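Snack Box on Trial: Is It Worth Sharing a Table Over?; Sign-Up Sheet Moves to the Landing; Reader Mail

THE SNACK BOX, ONE MONTH IN

By Ginette Thibodeau

When Areti Lambrakis proposed in September that the second-floor residents keep a shared snack box, I said it would end in crumbs and a quarrel. I have been asked to give a fair report. I will try.

The idea is simple enough. Everyone who wants in pays $5 a month, Areti shops, and the packets go in an open box on the small table. Take one, leave the rest for other people. Areti says a box with no lid is friendlier. I say a lid slows people down, and slowing down is what some of us need at 4 in the afternoon.

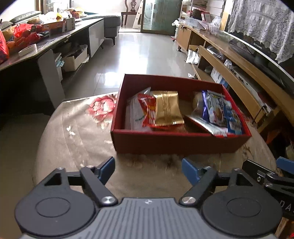

The snack box on its flowered tablecloth, gold packet on top.

My first complaint is the sorting. We were told there would be salty things on one side and sweet things on the other. What we have is a pile on the left, a pile on the right and a strip of bare cardboard down the middle. I asked three people which side was which and got three answers. Tahmineh Tabrizi thinks the shiny wrappers go left. Glykeria Economou had never heard there was a system.

My second complaint is the money. We have 22 people paying in, and I would like to see a receipt now and then. Areti keeps them in an envelope and will show anyone who knocks, but I don't see why we should have to knock. Tape them inside the elevator and be done with it.

I am also not convinced by the argument that small packets stop people from overeating. Two small packets are one big packet with more trash. Catriona Dow disagrees, and she has a point that an opened family bag goes stale by Thursday in this building. I still think a jar with a tight lid would do the same job for less.
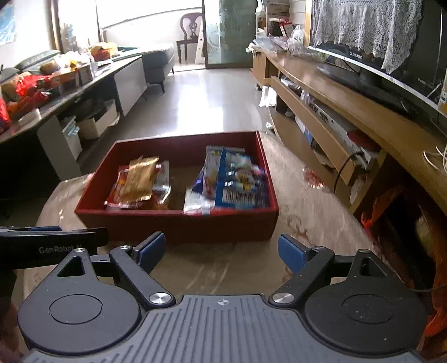

WHAT WOULD CHANGE MY MIND

A label on each side of the box would be a start, and it would cost us a marker. I would also like the big packets stood at the back and the small stuff up front. As things are, anything small ends up down by the front wall, where you have to go digging for it.

Areti has agreed to try the labels for two weeks. She has not agreed to a lid. The trial runs until the next payment is due, and anyone who wants out can cross off their name on the sheet, which now hangs on the landing by the stairs.

I have paid for another month. I like the salty ones, whichever side they are on.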